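3.2 Households and appliance stock

The sample was drawn from the tenant register of two housing estates in Toledo, with 376 households agreeing to take part. Each household kept a laundry diary for 4 weeks and allowed a flow logger to be fitted on the cold feed behind the washing machine. Diaries recorded the start time, the program chosen, the temperature setting and an estimate of how full the drum was, given on a four-step scale (quarter, half, three quarters, full). Households that used a shared laundry room for more than half of their washing were left out, as were those with a combined washer and dryer.

Top-loading and front-loading machines were treated as separate groups throughout. The two types differ in how water is metered during the wash phase, and pooling them would hide most of the effect of load size. Earlier work by Bosman and Twal used a pooled sample and found only a weak link between load and water use per cycle. We return to this point in Section 5.

Machine age was taken from the rating plate where it could be read and from the purchase receipt where it could not. In 54 households neither source was available, and age was entered as missing. These households were kept in the water use analysis but dropped from the age model in Table 4. 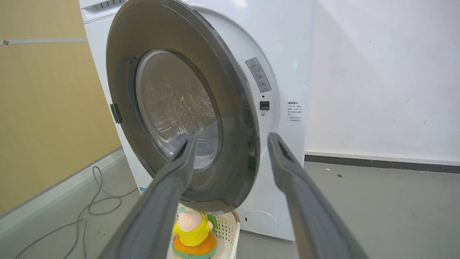 Household Water Studies, Vol. 4, p. 54

Figure 2. Front-loading washing machine with the door fully open, showing the domed glass porthole and dark gray outer rim.

3.3 Water use per cycle

Flow was logged at ten-second intervals. A cycle was taken to begin at the first draw after a period of no flow lasting at least twenty minutes, and to end at the last draw before the next such period. This rule fails when a second load is started soon after the first, and in those cases the diary entry was used to split the record. Where the diary and the logger disagreed on the number of cycles in a day, the full day was removed.

After cleaning, 1,712 cycles on front-loading machines remained. For each of these we computed total draw, number of separate fills and the share of water taken during rinsing. Pre-wash fills were counted with the main wash. Extra rinses chosen by the user were marked with a separate indicator, which enters the model as a fixed effect.

Total draw rose with stated load, but by less than a simple proportional rule would predict. The water used per unit of laundry was therefore highest for quarter loads and fell at each step of the scale. Most of the difference arose in the rinse phase, where the fill level on many machines is set by the program and responds little to the amount of laundry in the drum. Older machines showed a flatter response than newer ones. The age effect was smaller once program choice was included, as owners of older machines selected cotton programs more often.

Stated load is a weak measure. Verhoeven compared diary estimates with weighed loads and found that users tend to report a full drum well before the rated capacity is reached. If the same holds in our sample, the upper two steps of the scale overlap, and the slope between them should be read with care. We did not weigh loads, as the added task was expected to change how people washed.

Inlet pressure was measured once per household, at the time the logger was fitted. It had no clear effect on total draw, although it did lengthen or shorten individual fills. Fill duration was for this reason not used as a stand-in for volume in any of the models reported below.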